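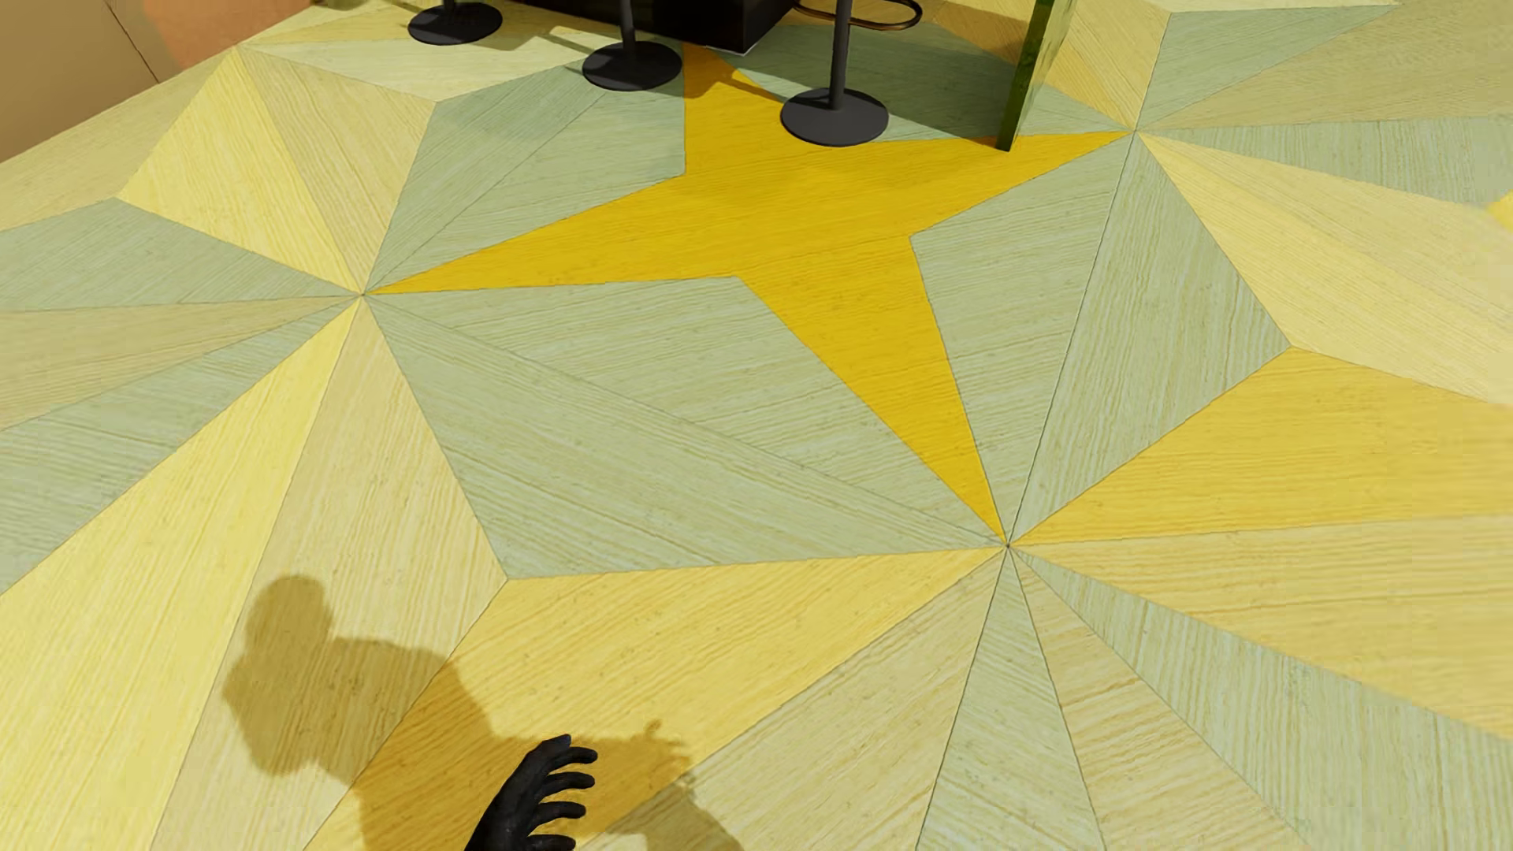
Star floor in the simulated room, with the stool bases along the top and the robot's hand at the bottom.

Drulora Sim Cell: Setup and Care FAQ

Which floor should I load first?
The star floor! It's the patterned wood-grain one in sage green, beige and yellow, and it has become our favorite for checking a fresh setup. The big golden star is easy to find in the viewer, and the dark seams give you crisp lines to check against.

How do I know the head camera is lined up?
Load the room, send the robot to its home pose and tilt the head down. Compare the points where the seams meet with the saved reference view. If they sit more than 5 pixels off, run the camera alignment again. Fionnuala Duggan wrote the compare tool and it is a joy to use - press C and the two views blink back and forth.

My seams shimmer when the head moves. Is the camera broken?
No, it's the texture filter. Open Render Settings, set filtering to High and reload the room. The grain is very fine, so it shows this sooner than our plain floors do.

What should the robot's shadow look like?
On the star floor it should fall as a brownish-gold shape with a rounded head and a wider body. A missing head usually means the head mesh has shadow casting switched off. Check that box before you touch the lights.

The fingers overlap or pass through each other. What now?
Look at them with the hand held sideways. You want four curved fingers with small gaps between them. If the gaps close up, reset the finger joint offsets and run the open-and-close routine 20 times. Still closing up? Send the joint log to Ruba Sleiman, who loves a good hand problem.

Do the stools count as obstacles?
Yes, and the round bases count too. An older Awwad room pack had collision shapes for the posts only, so the robot could roll right over the base discs. Update to pack 14 and that goes away.

How often does the cell need looking after?
Clear the texture cache once a month and redo the camera alignment after every update. The whole job takes me under 90 minutes, and most of that is the cache rebuilding while I get coffee.

Can I make my own floor?
Please do! Use flat tiles with clear seams, keep the contrast up, and drop the file in the Grokthorpe folder. Shadi Boutros adds new floors to the shared list every January, but you can use yours locally right away.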